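규칙을 적어 두면 로봇 작업이 훨씬 재미있어진다
마리안 빈체에게 듣는 탁상용 로봇팔 작업 수칙

마리안 빈체(Mariann Vincze)를 만나기로 한 건 목요일 오후 3시였는데, 그는 인사도 하기 전에 종이 뭉치부터 내밀었다. 레이바(Leiva) 작업실에서 쓰는 로봇팔 작업 수칙이다. 모두 20개 항목, 글씨는 큼직하고 여백에는 손으로 쓴 메모가 빼곡하다.

"이 여백이 제일 좋아요! 인쇄된 건 지난번까지의 생각이고, 연필로 쓴 건 요즘 생각이거든요."

그가 맡은 일은 주방 소품을 집고 옮기는 작업의 절차를 정하고, 그 절차가 지켜지는지 살피는 것이다. 처음에는 한 장짜리 점검표였다고 한다. 물건 배치, 케이블 경로, 비상정지 확인. 그런데 사람마다 '제자리'를 다르게 이해했다. 누구는 접시를 기준으로 잡고, 누구는 테이블 모서리를 기준으로 잡았다.

"그래서 첫 번째 규칙이 기준점이에요. 물건 이름을 먼저 부르고, 어디를 기준으로 놓았는지 말하고, 그다음에 기록합니다. 소리 내서 읽으면 정말 달라져요. 옆 사람이 바로 '어, 그거 아닌데?' 하고 잡아 주니까요."

케이블 이야기가 나오자 목소리가 더 커졌다. 팔이 접혔을 때 괜찮아 보이는 여유 길이가 뻗었을 때도 괜찮으리라는 법은 없다. 수칙에서는 시작 자세와 가장 멀리 뻗는 자세, 두 곳에서 모두 확인하게 되어 있다. 확인하는 사람과 조작하는 사람은 따로 둔다.
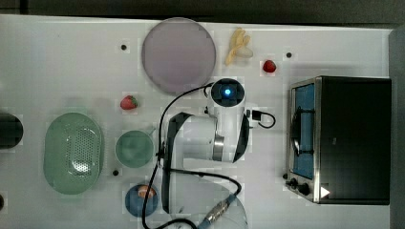
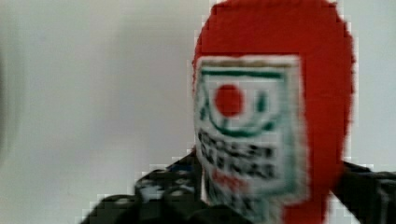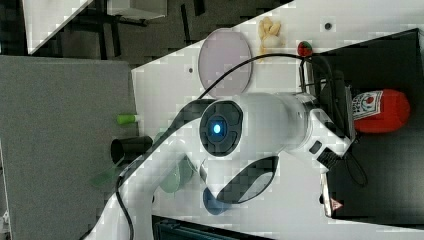 접시, 딸기, 로봇팔과 검은 케이블은 첫 번째와 세 번째 사진에서, 그리퍼에 잡힌 빨간 물체는 두 번째 사진에서 볼 수 있다.

수아드 엘사예드는 생각이 조금 다르다며, 항목이 20개나 되면 급할 때는 결국 앞의 몇 줄만 읽게 된다고 했다. 차라리 꼭 멈춰야 하는 조건만 한 장에 모으고 나머지는 교육 자료로 돌리자는 의견이었다.

빈체는 이 말을 듣고 반가워했다. "맞아요, 그 지적 때문에 정지 조건을 맨 앞장으로 옮겼어요. 사람 손이 작업 영역에 들어오면 멈춘다, 케이블이 당겨지면 멈춘다, 잡은 물건이 뭔지 화면으로 확신할 수 없으면 멈춘다. 이 3개는 누구나 외웁니다. 그래도 나머지를 버릴 생각은 없어요. 두 번째 장부터는 천천히 읽으라고 있는 거예요."

세 번째 조건이 궁금해서 더 물었다. 손목 카메라 영상이 흐릴 때가 있는데, 그럴 때 '아마 그거겠지' 하고 진행하지 말라는 뜻이라고 한다. 위에서 보는 화면과 비교하고, 그래도 애매하면 '미확인'으로 적는다.

"미확인이라고 적는 걸 부끄러워하는 분들이 있어요. 저는 그 칸을 보면 신나요. 다음에 뭘 고쳐야 할지 거기 다 있잖아요!"

기록 방식도 꽤 까다롭다. 작업 한 건마다 시작 배치, 조작자, 중단 여부를 남기고 한 묶음은 최대 2,000건에서 끊는다. 7월에 마감한 묶음은 942건이었는데, 빈체는 숫자를 채우려고 다음 묶음과 합치자는 제안을 거절했다. 중간에 소품 배치 기준이 바뀌었기 때문이다. 기준이 다르면 묶음도 달라야 한다는 것이 열두 번째 항목이고, 그가 가장 아끼는 항목이기도 하다.

새로 시작하는 팀에 권할 것을 묻자 답이 금방 나왔다. "남의 수칙을 그대로 베끼지 마시고, 하루만 직접 작업해 보면서 말다툼이 난 순간을 적어 보세요. 그게 첫 장이에요. 우리도 '그릇'이랑 '컵'을 어떻게 구분하느냐로 오전을 다 썼다니까요. 지금은 용어표에 있어요. 손잡이 달린 그릇은 아직 토론 중이고요."

다음 개정판에서는 연필 메모 가운데 여섯 개가 본문으로 올라간다. 빈체는 인터뷰가 끝난 뒤에도 종이를 펼쳐 놓고 그중 하나의 문장을 고치고 있었다.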